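Features | Robotics | Manufacturing | Field Notes | Subscribe

The Second Pair of Hands

Teaching a machine to clear a sink means doing the job yourself, at a distance, more times than you would like.

At nine in the morning Oranuch Chantharasri puts on the gloves, checks that the emergency stop is within reach of her left foot, and begins putting dishes on a rack. She will do this until lunch. She does not touch a dish. Her hands move in the air in front of her chest, and the arms at the sink follow with a lag that she describes as small enough to forget and large enough to break a plate.

Chantharasri leads demonstration work at Andero, a company of modest size that wants to sell household manipulation software to the people who build robots. The hardware is bought in. What Andero makes is the record of a person performing a task through the machine, and the policy trained on that record. The project is called Saritz, and its first release is limited to kitchens.

The plan for the kitchen set calls for 744 accepted demonstrations. The word "accepted" carries most of the cost. An operator can finish an episode, see the dish where it should be, and still have the episode thrown out because the wrist paused in midair, or because the hand reached the object by a path that no one would want copied.
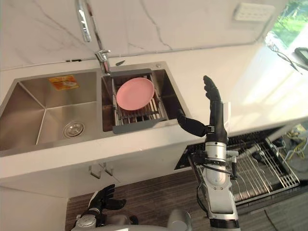 The older way of doing this was to hold the arm and push it. Kinesthetic teaching, as the textbooks have it, is still common in factories, where the arm is stiff, the part arrives in the same spot, and a technician can drag the tool through a dozen waypoints before a shift. It gives clean joint data and needs no extra equipment. It works poorly with two arms and ten fingers. A person pushing a forearm has nothing left to close the hand with, and the person's own body ends up in the recording, blocking the cameras the policy will later depend on.

Remote control solves the blocking and brings in other trouble. The operator's arm and the robot's arm do not have the same proportions. Someone has to decide what should match: the joint angles, the position of the wrist, or the position of the fingertips. Andero matches the wrist first and treats the fingers as a separate problem. The Kalinowski glove, which the team has used since May, reports the bend of each finger and a separate angle for the thumb. The thumb takes the longest to calibrate.

"People think of the thumb as one more finger," Chantharasri says. "On this kind of hand it sets the grasp. If the thumb is late, the other fingers push the cup away and you have a recording of someone chasing a cup."

New operators get 30 minutes of free movement before they are given an object. They open and close the hand, turn the wrist, and bring the thumb across. After that they work at half speed. Chantharasri discards everything from a first day, including the good episodes, on the grounds that the operator's habits are about to change and the data would then show two different people.

Where the robot looks from matters as much as how it moves. A head camera gives the layout of the work: sink, rack, faucet, counter. It is poor at the last inch, when the hand covers the thing it is reaching for.
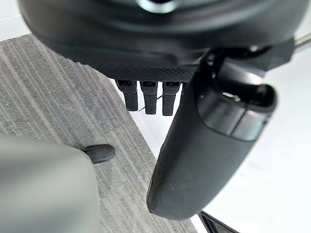

Wrist cameras cover that last inch, and they bring their own clutter. Most of what they see is the robot. A network trained on too few episodes can fasten onto whatever happens to lie behind the hand, and the wrist view changes its background every time the arm swings away from the work. With the hand over the floor, three black prongs hang down against striped gray carpet on one side and bright white flooring on the other, and none of that has anything to do with dishes. Andero keeps such footage when it falls inside an episode. The transit is part of the task, and a policy that has only seen countertop behind its fingers tends to stall when the countertop goes away. Footage from before the start signal is cut.

The start signal is itself a matter of some argument. One group of operators prefers a foot pedal. Another uses a spoken word, which leaves the hands and feet alone but adds a delay that has to be trimmed afterward. Chantharasri favors the pedal and has written a four-page note on the subject.

Cups are the standard early task. They are light, they roll, and they can be gripped from the outside, over the rim, or from within. The written instruction leaves the grip to the operator and fixes only the result: cup on the rack, on its side, released without being dragged.

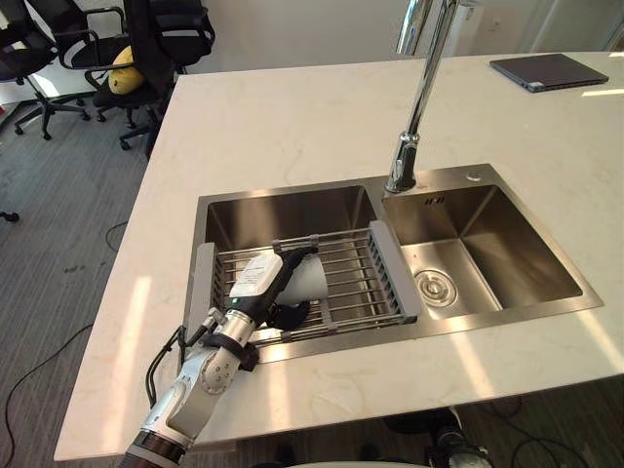 A white cup on its side on the rack, still held by the gripper.

Release is where many episodes fail. The rods give very little to rest on, and a gripper that opens unevenly will roll the cup as it lets go. An experienced operator lowers until the cup is carried by the rods, waits, and then opens. The wait is short, but the policy copies it faithfully, and if ten operators wait ten different lengths the robot will hesitate in ways that look like doubt. Andero now asks for one slow breath.

Of the first 172 cup episodes, 96 were accepted. The most common reason for rejection was contact with the rack before the cup was level. The second was operator correction, meaning a second attempt inside a single episode. Opinions differ on whether corrections should be thrown away at all. Nerard, the software Andero uses to review recordings, lets a reviewer mark the failed part and keep the recovery, and Chantharasri has started to save these in a separate set. A robot that has never been shown a mistake has no examples of what to do after making one.

The review takes longer than the driving. Each episode is watched from the head view at normal speed and then from the wrist at half speed, with the joint traces running underneath. A reviewer looks for jumps in the trace, which usually mean the glove lost tracking, and for stretches where nothing moves. Operators do not review their own work.

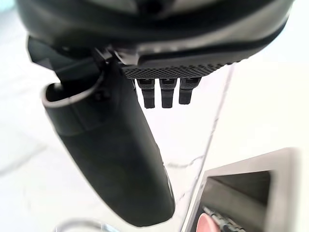 Wrist view over the marble counter, with a gray container at lower right.

The next stage adds containers, with several small things to be reached inside deep walls. Depth is hard for a remote operator. There is no feeling in the glove when a knuckle meets a rim, only a change in the motor current that appears as a bar on the screen. Some operators learn to watch the bar. Others listen to the motors, and do better.

Chantharasri expects the container work to need more demonstrations than the cups and has not put a number on it. By half past twelve she has taken the gloves off and is flexing her fingers. The afternoon operator is already adjusting the straps, which have to be set again for every pair of hands, and asks whether the thumb has been zeroed. It has not.

Related
Force Feedback Gloves: What the Operator Needs to Feel
Why Factory Arms Are Still Taught by Hand
Bad Data, Good Data: Sorting Failed Demonstrations
Two Arms, One Operator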